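工作室笔记 外摆管理办法修订
2019年8月9日 星期五

早上到得比平时早，先把昨晚没关的窗关上，把水烧了，然后坐下来补记昨天规划委员会那场会。其实昨天散会以后就应该写，可是回来已经过了饭点，人一饿就什么都不想写，只在便签上抓了几行字，今天对着便签一看，有两处自己的字都认不出来了。一处写的应该是"门廊下算不算"，另一处像是"冬天怎么收"，也可能是"冬天怎么收费"，差一个字，意思差得可远。这个要去听录音核对，先打个问号放着。

给没到会的同事交代一下来龙去脉，免得大家翻前面的本子。Kisavlow老街这几年饭馆和茶铺往外摆桌椅的越来越多，原来的管理办法还是好些年前定的，那时候一条街上没几家外摆，条文写得很客气，意思就是"不得妨碍通行"，至于什么叫妨碍，一个字没说。二月份市里把试行的新办法拿了出来，把通行宽度、申请手续、收摊时间都写进去了，我们工作室接的是配套的那一块：实测、画图、做一个能搬到会场上给人看的桌面模型，再把征集来的意见理成条目。办法本身由规划处写，我们不碰条文，这一点昨天会上又有人问，我又解释了一遍，估计下次还得解释。

昨天的会，原定是要对试行办法作一次表决，决定转成正式的还是再延一期。结果没有表决。委员们几乎每一位都说了一句"大方向我是赞成的"，然后后面跟着一长串担心。我听到后来有点替规划处的同事着急，但回来路上想想，那些担心大半是站得住的，有几条我们自己在老街上量尺寸的时候也嘀咕过，只是没有写进报告里。下面按我记得的顺序写，不按重要程度，重要程度等下周碰头大家一起排。

先说通行宽度。办法里写的是一个统一的数，整个老街都按这个走。委员那边的意见是，老街哪里有统一的人行道，宽的地方能并排推两辆婴儿车，窄的地方贴着墙根走还要侧身，一个数压下去，宽的那段白白浪费，窄的那段等于一张桌子都摆不了。窄的那段恰恰是老茶铺最集中的一段，在新办法出来之前人家就在门口放两把竹椅，放了不知道多少年。照条文的字面意思，那两把竹椅也要申请，申请了也批不下来。会场里说到这里，后排有人笑了一声，笑得挺苦的。

规划处的答复是可以考虑分段。分段这个事我们是有准备的，去年冬天做实测的时候就是一段一段记的，图纸上的分段线现成。问题是分段以后谁来定每段的界，界正好落在一家店的门脸中间怎么办。我当时举手讲了两句，说图上可以把界线往店与店之间的隔墙上挪，挪了以后长短不齐，但管起来清楚。委员里有点头的，也有在本子上写字没抬头的。这条算是接下来了，要我们出一张分段示意图，下次会之前交。

然后是许可证能不能跟着店转让。这个我之前没有想到会讨论那么久。试行办法写的是许可跟人，店换了主就作废，新店主重新申请。担心的人说，老街上盘店的很多，外摆的位子在盘店的价钱里占不小一块，证一作废，等于把人家的价钱抹掉一截；赞成的人说，就是不能让路面变成可以买卖的东西，人行道是大家的，今天借给你摆桌子，明天你不开店了就还回来。两边讲的我都觉得有道理，所以我大概不适合当委员。有一个折中的说法，转让的时候给新店主一段缓冲，在缓冲期里照摆，同时走申请。至于缓冲多长，会上报了好几个说法，没有定，我也就不写了，写了反而让人以为定了。

第三是收摊时间和噪声。住在楼上的居民来了不少，坐在靠窗那两排，带着扇子，会场的空调又不太行。居民的意见很集中，说桌椅摆着倒还好，最受不了的是夜里收摊的时候拖铁椅子，那个声音从街头响到街尾，一家收完下一家接着收。有位老人家学了一下那个声音，学得真像，我坐在那里牙根都酸了。办法里写了收摊的钟点，可没有写怎么收。后来有委员提出能不能在许可的附加条件里写明椅脚要加垫，或者一律要能叠放、用推车推走。我觉得这条特别实在，花钱不多，就记在便签最上面，还画了个圈。 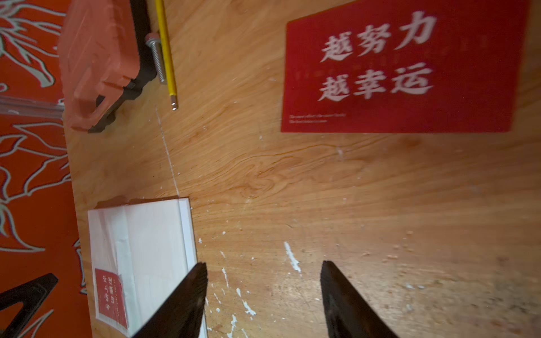
第四条是冬天。老街冬天风大，有几家去年在外摆区围了透明的塑料帘子，里面放暖炉，坐在里头是舒服的，外头的人走过来就只能绕到车道上去。委员问，帘子一围起来，那还算不算外摆，是不是已经算搭建了。规划处说这要看有没有固定在地面上。委员又问，用沙袋压着算不算固定。规划处的同事愣了一会儿，说回去查。我在旁边也跟着愣了，因为我们的模型上确实没有做帘子，当初想着试行办法里没提，就没做。今天要把这一项补进模型清单里：可拆的透明围挡，做两种，一种只挡一面，一种三面围，摆上去一看就知道人还能不能过。

便签上那个"门廊下算不算"，我现在差不多想起来了，是说骑廊底下那一条。骑廊的地面产权有的归店家有的归公家，图上画得清清楚楚，可站在那里的时候是看不出来的，地砖都是同一种。有委员说，如果店家把桌子摆在自己产权的那一半，办法管不管得着？行人可不管产权，行人只知道被挡住了。这个问题没有人回答得了，主持人说记录在案。我们这边能做的是在图上把产权线用另一种颜色标出来，让大家至少吵的时候对着同一条线吵。

讲讲Dagdag那边。Dagdag市场南门外的那一排不在老街范围里，试行办法也就没有覆盖到，可是昨天市场的摊主也来了几位，说老街管严了以后，小吃推车全往市场南门挤，早上卸货的车都进不来。这个情况我们是知道的，前阵子去量老街北段，中午到南门吃粉，就发现那边比以前挤得多，当时还以为是赶上了什么节。会上有委员提议把南门外这一段并进办法的适用范围，规划处不太愿意，说一并进来就要重新公示，时间上来不及。我的感觉是迟早要并的，现在不并，明年也要并，我们手头有空的话不妨先把南门那段的底图描出来，描了不亏。

还有Postow的做法，会上也被搬出来说了好几次。Postow跟我们隔一条河，街道格局也像，那边的外摆是按季节发证的，开春发，入冬收，一年一换，桌椅样式也有规定。赞成的人说简单明了；反对的人说，那边的街两旁根本不住人，晚上吵到天亮也没人投诉，拿来套我们老街套不上。我去过Postow两回，都是白天，晚上是什么样子真说不好。想找个傍晚过去走一趟，带上卷尺和录音笔，有谁愿意一起的跟我讲一声，回来的末班渡船有点早，要算好时间，不然得绕桥。

说回数字，规划处昨天发的汇总表里有几项，我抄在这里，方便查：

试行以来受理的外摆申请，19份。
已经批下来的，10份。
退回补材料的，7份。
其余的还在走流程。
Prarolum平台上收到的书面意见，将近70条。

书面意见那一项我要多说几句。Prarolum是市里今年才换上的意见征集平台，以前大家都是写在纸上投到街道办门口那个绿箱子里。换了平台以后收上来的意见多了不少，可是也乱了不少。同一个人有连着提交好几遍的，我估计是点了提交没反应，又点了一次。还有把别的事写进来的，路灯、积水、流浪猫，什么都有，有一条很长，从头到尾在讲自家门口那棵香樟树掉叶子，讲得很有感情，我一字不落地看完了，最后也没有找到跟外摆有关的句子。这种我们没有权力删，只能另外归一类，名字先叫"转其他部门"，整理完统一交给街道办。香樟树那条我想在备注里写一句"请回复本人"，写得那么认真，总得有个人回一声。

平台导出的表格还有个老毛病，长一点的意见会被截成两格，截断的地方没有规律，有的正好断在"不"字后面，读起来意思就反了。上回就吃过这个亏，把一条反对的归到赞成里去了，还好核对的时候发现。所以这次整理，凡是长的，一律点进原文去看，表格只当目录用。慢是慢一点。分类的标签还是沿用上次的：通行、噪声、证照、冬季、卫生、转其他部门。新加一个"骑廊"，昨天会上讲了那么久，估计后面还会有。

今天上午做的事：

把分段示意图的底稿调出来了，先描了南段。南段门脸的宽窄差得很多，界线往隔墙上挪以后，有一段特别短，短到只够一家半店，那半家怎么归，想了半天，先归到北边去，用铅笔画的，等大家看。描的时候发现去年实测的图上有一处消火栓位置标反了，标在了街对面。对照着当时拍的照片改过来了。这一处要是没发现，那家店的外摆区就正好压在消火栓上，想想后背有点凉。底图里其他的消火栓和井盖我也顺手过了一遍，没看到别的错，不过我一个人看不保险，拜托哪位下周再过一遍。

模型那边，老街南段的底板有点翘，靠窗那一头翘得明显，应该是前几天潮。拿几本厚书压上了，压的是往年的规划汇编，又沉又没人看，正合适。小桌子小椅子数目够，遮阳伞不太够，上次拿去会场，回来少了几把，可能掉在车上了，也可能是被小朋友拿去玩了。会场上确实有个孩子，趴在模型边上看了很久，把一把小椅子摆到了车道中间，还很严肃地放了个小人上去。我们当时谁也没舍得拿走。伞要补做，卡纸还有，竹签要买。

透明围挡试了两种材料。文件夹的塑料皮太软，立不住，一碰就歪；包装盒上剪下来的硬片好得多，就是边缘会划手，剪完要用砂纸磨一下。折三面围的那种，折线要先用钝的刀背压一道，不然会裂，我裂了两片才想起来。粘的时候别用快干胶，会起白雾，透明的就不透明了，用双面胶窄条，贴在底边，翻过来看也干净。

中午吃饭的时候跟同事聊到椅脚加垫这件事，越聊越觉得可以做个小试验。找两三家愿意配合的店，先给他们的椅子装上橡胶垫，晚上收摊的时候在楼上居民家里录一段，跟不装的比一比，下次会上直接放录音，比我们讲半天管用。要征得居民同意，也要跟店家讲清楚是试试看，不是检查。垫子有套的和粘的，套的容易掉，粘的不知道遇到冲地的水会怎样，两种都买一点。这笔钱不在项目预算里，数目很小，我先垫着，发票夹在这一页后面。

下午去了趟老街，本来只是想把南段那一家半店的隔墙位置看准，结果一走就走了很久。天热，茶铺门口那两把竹椅上都有人，摇着蒲扇下棋，旁边站着看的人比坐着的多。我也站着看了一会儿，差点忘了要量什么。隔墙的位置跟图上基本对得上，偏了一点点，在示意图的比例下看不出来，我还是改了。量的时候店家出来问是不是又要罚款了，我赶紧说不是，只是画图的，店家不太信，但还是给我倒了杯凉茶。以后出去量东西，工作证最好挂在外面，再印几张一面纸的小说明，讲清楚我们是谁、在做什么、有意见找谁。以前做别的项目的时候印过，效果不错，底稿应该还在共享盘里，找到了改几个字就能用。

顺便记一个现场看到的小事，跟条文也有点关系。北边转角那家面馆，外摆的桌子本身放得规规矩矩，都在线里面，可是客人一坐下，椅子往后一拉，人就坐到线外面去了。条文量的是桌椅收好时候的样子，可收好的时候又没人走不过去。我们模型上摆的椅子也都是推进桌子底下的，看着很宽敞，等于帮着把问题藏起来了。这个是我们自己的疏忽，下次模型上的椅子全部拉开摆，每把椅子上放个小人，该挤就让它挤。图上也照这个画，占用范围按人坐下以后算，线用虚的，旁边注明。这样画出来有几家可能会超，要提前跟规划处打个招呼，别到了会上让人家措手不及。

还有推婴儿车和坐轮椅的，上次会上居民里有人提过一句，被噪声的话题盖过去了，没有展开。老街的路面有几处坡道，坡道口正好是外摆最喜欢占的地方，因为平。我想在示意图里把坡道口单独标出来，前后各留一截不许摆的。留多少要查规范，规范那本蓝皮的不在架子上，谁借走了麻烦放回来，或者告诉我一声在哪张桌子上，我自己去拿。

和规划处通了个电话，把几件事对了一下。沙袋算不算固定，那边还没查到明确的说法，倾向于算，理由是挡住了就是挡住了，跟用什么压着关系不大。我说那条文里最好别用"固定"这两个字，直接写围合几面就不许了，省得以后为沙袋、水桶、花盆一样一样地争。那边说这个想法可以，让我们写成一段话发过去。我一再声明我们不写条文，最后还是答应写一段"供参考的说明"，算是绕了个弯。写之前大家看看措辞，我写东西容易啰嗦，这本子就是证据。

另外问了表决的时间，说是下一次例会先讨论，不一定表决，试行办法到期前总要有个说法。也就是说在那之前店家手里的证都还有效，这句话我特意请那边重复了一遍，因为下午店家问得最多的就是这个。规划处会在Prarolum上发一条通知，我建议同时贴一张纸在街口的布告栏，茶铺里下棋的那几位怕是不会上平台去看的。那边说好，贴纸的事归街道办，会去转告。

待办，想到什么写什么：

听录音，核对"冬天怎么收"到底是收摊还是收费。
分段示意图，北段和中段还没描，转角那一块要放大。
产权线另用颜色，别用红的，上次红线跟用地红线混了，被问了好几遍。
坡道口，查规范。
围挡小件，一面的和三面的各多做一点，路上会坏。
补遮阳伞，买竹签，顺便买砂纸。
书面意见归类，长的看原文。
香樟树那条，备注。
给规划处的那段说明，先出个草稿放在共享盘，文件名里写上"草稿"两个字，别又被当成定稿转出去。
椅脚垫，两种，问店家。
Dagdag南门底图，有空再描。
Postow傍晚去一趟，查渡船时间。
底板还压着书，下周拿开看看平了没有，没平就喷一点水从反面再压。

快下班的时候又听了一小段录音，听到了，是"冬天怎么收费"。原话是问外摆的占道费冬天减不减，桌子收进去了还交不交钱。原来是这么回事，跟我想的收摊完全是两码事，幸好没照着便签写进报告。规划处当时回答的是"按许可期计"，声音很小，录音里要调大才听得见。这条归到证照类，另外在表上加一句，店家关心得很，建议在说明里写明白。后半段录音还没听，下周一来接着听，耳机在左边第二个抽屉里，有一边接触不好，往里按着线就有声音。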